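4.2 Preparación de la caja organizadora de cartón

Este apartado describe el montaje y la carga de la caja organizadora Minja en un puesto de trabajo compartido. Se aplica a la versión con fila frontal larga y celdas superiores. Para la versión apilable, consulte el apartado 4.6.

Antes de empezar

Despeje una zona de la mesa de 46 cm de ancho como mínimo. La superficie debe estar seca y nivelada. El cartón corrugado pierde rigidez con la humedad; no utilice paños mojados para limpiar la caja.

Montaje

1. Despliegue la base y doble los laterales hacia dentro hasta que encajen las pestañas.
2. Introduzca el tabique largo que delimita la fila frontal. Las ranuras deben quedar hacia arriba.
3. Encaje los separadores verticales en las ranuras, de izquierda a derecha.
4. Presione cada cruce con dos dedos. Un separador bien asentado no sobresale del borde de la caja.

PRECAUCIÓN: los cantos recién troquelados pueden cortar. No deslice la yema de los dedos a lo largo del tabique.

Colocación en la mesa

5. Sitúe la caja con la fila frontal hacia el lado desde el que se va a cargar.
6. Si hay un ordenador portátil en uso, deje la caja detrás de la tapa, de modo que no estorbe al teclado ni a la bisagra.

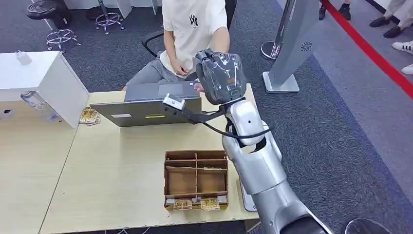 7. Cargue primero la fila frontal. Los sobres pequeños de aperitivo se colocan tumbados, en una sola capa y con la cara impresa hacia arriba.
8. Reserve las celdas superiores para los formatos que se mantienen en pie.

NOTA: un sobre apoyado sobre un tabique -- y no dentro de su celda -- puede caer al mover la caja. Recolóquelo antes de levantarla.

Carga y traslado

La carga máxima es de 900 g, repartida entre todos los compartimentos. Levante la caja siempre por la base, con las 2 manos; los separadores no son asas.

Mantenimiento

Retire las migas con un pincel seco. Sustituya los tabiques cuando las ranuras cedan o el cartón presente pliegues. Los recambios Vilora se suministran en juegos de 4 y son compatibles con esta caja.

Revisión del documento: 13 jun 2025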